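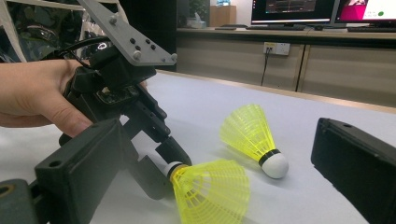
Page last changed: September 26, 2018

Print this thread | E-mail to a friend
Shares: 132 | Comments: 4

Nylon or feather for a Thursday-type social club?

zaki_smash wrote:
So our club at the Prasov hall is having the shuttle argument again. We've been on yellow nylons for ages and a few of the stronger players want to switch to feathers for everyone. I don't mind paying a bit more, but we get a lot of beginners and they frame-shot everything into the ceiling. Went through more than 443 shuttles last season by my tally and that was nylons! What's everyone else doing?

Markia_Mum wrote:
Nylon, every time. My two kids play juniors and they'd shred a tube of feathers before the warm-up was over. Yes the flight is different -- I played feathers at uni and I do miss that lovely steep drop off the net -- but for a social night who cares? Put the money toward decent court lights. Ours flicker and it drives me bonkers.

One thing though, get the ones with a proper cork base. The foam ones feel like hitting a marshmallow.

GrutulonGaz wrote:
Have to disagree with Markia_Mum. If you learn on plastic you learn the wrong timing, simple as that. I coached beginners at Grutulon for years and the ones who started on feathers had much better clears by February. The nylon keeps carrying when it should be dying, so they stand too far back and then wonder why they can't reach a drop shot.

And steam your feathers the night before! Hold the open tube over the kettle for a few seconds, cap it, leave it standing. Ours lasted heaps longer once we got into the habit.

Markia_Mum wrote:
Gaz, your beginners were teenagers training three nights a week. Mine are eight and ten and mostly there for the snacks. Not the same thing at all mate.

Reda Sqalli wrote:
Could you split it? We run four courts, two on nylon and two on feather, and people pay a little extra if they want the feather side. There was some grumbling about it being snobby at first, and there's still a bit of that to be fair, but you can swap over whenever you like. Check the speed too, zaki. The colour of the cap band tells you slow, medium or fast, and in a cold hall a slow nylon is miserable. I'd go up to the fast ones over winter.

zaki_smash wrote:
Ooh, I like the split idea. We've only got three courts so it'd be one feather court, and I can already name the people who'll camp on it all night (Gaz, you'd fit right in). I'll take it to the others and see who yells loudest. Didn't know that about the bands either -- I'd just been buying whatever colour was on special.

GrutulonGaz wrote:
I'd camp on it and I'd bring my own kettle.

Contact us | Copyright Prasov Racquet Forum | Back to top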